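Gripper season at Ulwood: pictures from the table-clearing project

I promised everybody at the October lunch that I'd finally put up a gallery page, so here we go. If you don't work with us: Ulwood packs and ships tableware, and since last spring a few of us have been swapped out of the packing line for part of the shift to teach machines how to pick dishes up. You hold a gripper in each hand and do the job the way you'd do it anyway, and the recordings go off to the people at Brultier who train the arms. I've been doing it long enough now that I reach for my own cereal bowl with two fingers. 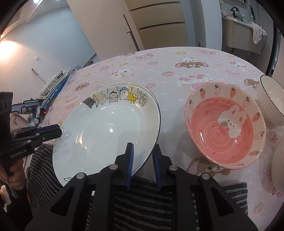

Babita Singhal wrote back after I sent her the draft of this page: you should tell people it's slower than it looks, and that the first week my wrists hurt so much I asked to go back to tape and boxes.

She's right, and I should have put that first! The wrists do settle down, mostly. What helped Babita was switching to twenty minutes on and ten off, which she had to ask for twice before it went on the schedule. Now we all get it.

About the plate in the picture, the one with the cats along the rim. Wide, shallow plates are my least favorite thing to pick up. A bowl gives you a wall to pinch, so you go in from the top and you're done. With a plate you have to get one pad under the rim and one over it, and lift the near edge before you try to take the weight. I can do it bare-handed while talking to somebody. With the grippers I stop talking. The blue pads have some grab to them, but a glossy glaze can still slide if you come in at a bad angle, and then you start again.

The strawberry bowl next to it I'd take over the plate every time (also it has a bunny inside, and I'm not made of stone).

People ask about the tablecloth too. Brultier want busy patterns and crowded tables, with real stuff piled at the side, and I argued against it at first. Our packing benches are plain gray and always clear, so why practice on teddy bears? Ľudovít Kuruc settled that one for me. He'd watched an arm trained on plain benches go completely lost when a coworker left a patterned dish towel under a stack of saucers. It just sat there until the end of the shift. So, teddy bears it is.

Now for the part people at lunch really wanted to know, which is what happened to the line. We have 4 arms running on the old bench C side as of this month. They do saucers and small bowls, and they do them all night. They don't do gift sets, anything with a handle, or anything that came in with a chip. Those come over to us in a crate in the morning, and the crate has become its own job. Danica Machala runs it and has a system with colored stickers that I still get wrong.

No one on our shift was let go, and I want to say that plainly, as there was a lot of talk. But the night shift got smaller when two people moved to days and weren't replaced, and I don't think we should pretend that's nothing. Janka Doležal was one of the two. She likes seeing her kids at dinner and she misses the night pay, and she'll tell you both in the same breath.

My best session so far was 587 good pickups, and that was bowls, so don't be too impressed. On plates my best is 64. Blažena Gajdoš beats me on plates every single time and won't tell me what she does with her left hand — I've watched, and I still can't work it out.

What's changed most for me is that I notice my own hands. Eleven years of packing and I never once thought about which finger goes down first. Last month I sat with a new hire and could explain to her how to lift a platter without scraping it, step by step, and she got it on the second try. I couldn't have done that a year ago. I'd have said "just pick it up."

I'm still asking for a softer strap on the left gripper. If you're on days and you want that too, put your name on the sheet by the time clock before 3 p.m. so it goes in with the next order.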